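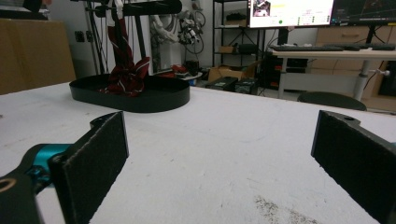

Laur Press to publish the Zudberg House Book in English

Two-volume edition of a much-loved book of family prayers and readings goes on sale in November

FUNDBERG, Jan 29, 2020 - Laur Press is delighted to announce that the Zudberg House Book, a collection of prayers, psalms, short sermons and table blessings that has been read aloud in the villages of the Zudberg valley for many generations, will appear in English for the first time this November. The translation is the work of Hermine Egger, who first heard the book at her grandmother's kitchen table and who has spent the better part of her retirement carrying it, page by page, into a language her own grandchildren can read.

The House Book was never an official book of the church. It grew up in homes. A family would own a printed core of morning and evening prayers, and into this they would sew, paste or copy whatever they had found useful: a psalm for a sick child, a blessing before haymaking, a sermon that somebody had liked well enough to write down when they got home. Copies were handed on at weddings, and the person who received one was expected to add to it. For this reason no two of the old copies are the same, and anyone who sets out to make a single book from them has a good many decisions to take before the first line is translated.

The new edition follows the copy kept at the parish house in Brarel, which is the fullest that has come down to us, and adds pieces from other family copies where these shed light on it or were simply too good to leave out. It contains 112 prayers, arranged by the hours of the day and then by the seasons of the year, together with the readings and sermons that belong beside them. The whole runs to 917 pages in two volumes. The first covers Advent to Whitsun and the second takes the reader through the long summer and autumn weeks and back round to Advent again. Each volume has a ribbon, sewn sections and type of a generous size, as the editors were firmly of the view that a book meant for early mornings and late evenings should be kind to tired eyes.

"My grandmother read from it every evening, and I am afraid that as a girl I mostly listened for the end," said Hermine Egger. "It was only when I was asked to read at her funeral, and opened the book at the place she had marked, that I saw how plain and how good the language was. I have tried to keep it plain. Where the old text says bread, I have said bread. There are a few words that I argued with for months, and one or two I am still arguing with, but there comes a point when you have to let the printer have it."

The text has been edited by Arne Sperling, who compared the family copies and wrote the short notes that stand at the foot of the page. These explain old customs, unfamiliar feast days and the sources of the Bible verses, many of which were plainly quoted from memory and wander a little from the printed Bibles of the time. He has left the wandering verses as they are and given the usual wording underneath. Readers who like to find their own way about will be glad of his index at the back of the second volume, which has 2830 entries and lists every Bible passage, every opening line and every occasion for which a prayer is given, from a first day at school to the death of a cow.

Frauke Fuchs, publisher at Laur Press, said: "We are a small house and this is the largest book we have ever made. When Hermine first came to see us she brought a carrier bag of handwritten pages and a very nice plum cake, and I remember thinking that we would look at a chapter or so and then let her down gently. I took the evening prayers home with me that night and read them to my husband, and we have been reading them ever since. We do hope that people who go to church every week will enjoy the book, and people who have not set foot in one for years as well. It asks very little of you - a few minutes and somewhere to sit."

Music has its place in the edition too. The old families sang many of the prayers to tunes that everyone in the valley knew and that were hardly ever written down. Finn Rothe, organist at Brarel, has visited older singers over several winters to note the melodies as they remember them, and these are printed in simple form at the end of each volume, with the words set out beneath the notes. They can be sung without accompaniment, as they always were, and he has pitched them low enough for people who do not think of themselves as singers.

An introduction by Rasmus Stankevičius tells the story of the House Book and the people who kept it. He writes at some length about the women of the valley, who did most of the copying and whose names appear, in small careful letters, inside so many of the covers. He also describes how the custom of reading together in the evening faded, and how in a few homes it did not.

To mark publication there will be an evening of readings and singing at the church in Fundberg in November, at which Hermine Egger will read from both volumes and Finn Rothe will teach some of the tunes to anyone who would like to learn them. Admission is free, and soup and bread will be served afterwards in the hall. The date will be announced in the summer. Churches, reading circles and schools that would like to hold an evening of their own are warmly invited to write to the press, which will be glad to send a small booklet of sample prayers and tunes that may be copied freely for the purpose.

The Zudberg House Book, translated by Hermine Egger and edited by Arne Sperling, will be sold as a set and can be ordered through any bookshop or from Laur Press directly. Review copies will be ready in early autumn. Requests for these, and for interviews with the translator or the editor, should be addressed to Frauke Fuchs at Laur Press, Fundberg.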